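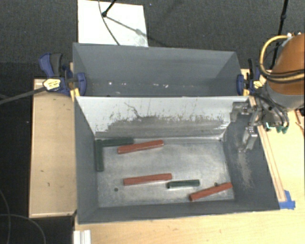 Bin A with the linkage gripper on, red and green blocks

gdoucet
Tried the linkage gripper against the old parallel one this week, same blocks, same two bins. The parallel one did better in the corners. The linkage one needs too much room next to the wall. Blocks in the middle of the floor are fine with either.

cesix_abhi
How far do you open it on approach? Ours stopped hitting the wall when we opened it less.

gdoucet
All the way. I can try less.

birdieb
I don't think it's the opening. Two green blocks in an L in the back left corner is a bad pick for any two-finger gripper. Push one out first, then grab.

cesix_abhi
Disagree, we pick those without a push. 14 misses in 1664 tries at Lyons.

birdieb
With sloped sides like these?

cesix_abhi
No, straight walls. OK, fair point.

zbai
What speed are you running near the floor?

gdoucet
5 percent. Will rerun with a smaller opening and post the log in October.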